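Flovo Household Terms
Data card, version 2

Summary

Flovo is a glossary of words for kitchen and dining items, with spelling variants, plural forms and short definitions. It holds 3108 entries. Each entry is one sense of one word, so "server" (the utensil) and "server" (the dish) are separate rows. The glossary is maintained at Urneo and is meant for catalog search, inventory software and spelling checkers.

Files

terms.tsv: the full glossary, one entry per line, UTF-8, tab separated
variants.tsv: alternate spellings keyed to entry id
heldout.tsv: 300 entries kept out of terms.tsv counts when computing coverage
CHANGES: list of edits by release

Fields in terms.tsv

id: integer, stable across releases
headword: lowercase unless a proper name
plural: blank if regular
sense: definition, one sentence, no final period
class: one of tableware, cutlery, storage, linen, cookware, other
region: US, UK, ZA or blank
source: bovudport, vanwyk or editor

Sources

The Bovudport list supplied 2000 entries. It was typed up from store inventory sheets and used abbreviations heavily ("tbl spn", "s/s fk"). These were expanded by hand. The Van Wyk list was received as a word processor file with definitions already in place, and covers most of the ZA rows. Everything else was added by editors and is marked editor.

Normalization

Hyphens are dropped when the closed form is in common use (teaspoon, dishcloth). Trade names are removed. Material words are not part of the headword, so "copper ladle" is filed under ladle. "Flatware" and "cutlery" are both kept as headwords. The class value is cutlery for either one. A tray with compartments for knives, forks and spoons has the headword "cutlery tray", with "silverware tray" and "flatware organizer" listed in variants.tsv. It is classed as storage.

Known problems

The linen class is thin. Cloth, towel and napkin have overlapping definitions and need review. Some plurals from the Bovudport list are collective ("glass" for a set of glasses) and were left alone. Region is blank for many rows where the word is in fact limited to one country. Entry ids deleted before version 2 are not reused, so there are gaps in the sequence.

Loading

Read with quoting turned off. Several definitions contain a single double-quote mark used for inches, and a default CSV reader will merge rows.

Updates

Corrections are merged each January. Send the id, the field and the proposed value. Requests without an id are returned.

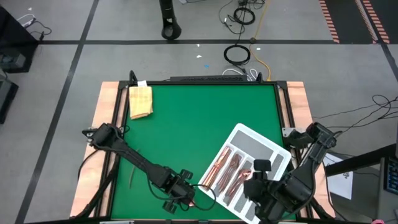
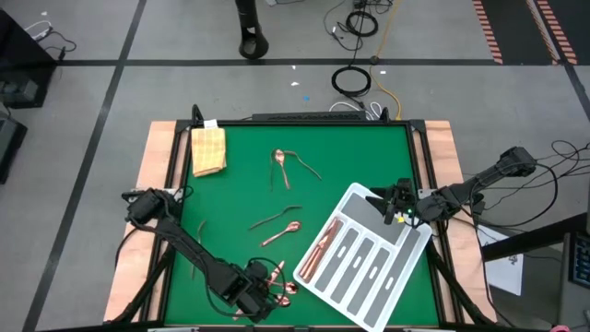

Figure 2. Cutlery tray (class: storage), both pictures.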